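Print this article | E-mail to a colleague

Stastard opens orders for small-parts sorting kit

Apr 28, 2024

Stastard has opened orders for the Totia kit, a bench-top package for sorting and traying small electrical components. The kit is sold to panel builders and repair shops that handle short runs of mixed parts and do not want a dedicated feeder for each one. First deliveries are scheduled for May.

The package consists of a two-finger parallel gripper, a wrist camera, a mounting plate and the picking software. It does not include an arm. Stastard supplies flange adapters for five arm models and will quote for others on request. The gripper is electric, so no compressed air line is needed at the bench.

Setup is done by teaching. The operator moves the gripper by hand through a pick and a place for each type of part, and the software stores the camera view along with the path. Stastard asks for 20 taught picks per part type before the kit is run unattended. Parts may lie at any angle on the surface but must not overlap, and the current release does not handle bagged or coiled items. Lighting should be kept constant between teaching and running. Glossy bench tops are not supported.

Rated payload at the fingertips is 900 grams. The fingers are flat and are fastened with ordinary screws, and a shop can cut its own from the drawings provided. Replacement sets are also sold separately.

Control components are a typical job for the kit. An emergency stop switch has a wide round cap at one end and a narrower contact block at the other, and the two ends call for different finger openings. The software therefore treats orientation as part of the pick and chooses which end to approach before the arm starts down.

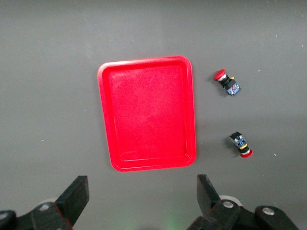 Tõnu Kalniņš wrote in to say that the choice of end matters less to him than what happens at the tray. In his view a switch gripped by the cap tends to swing as it crosses the rim, and he would like a slower final approach that can be set per part and not for the whole program. He also asked whether a taught set can be copied to a second bench without repeating the work.

Stastard replied that taught sets can be exported and loaded on another kit if the camera height matches. A per-part approach speed is planned for the next software release, with no date given.

The kit carries a 10-month warranty, excluding fingers. Sales are handled by Killance, with service and spare parts through Pillay.

Print this article | E-mail to a colleague

This site uses cookies to remember your settings. By continuing to browse you accept their use.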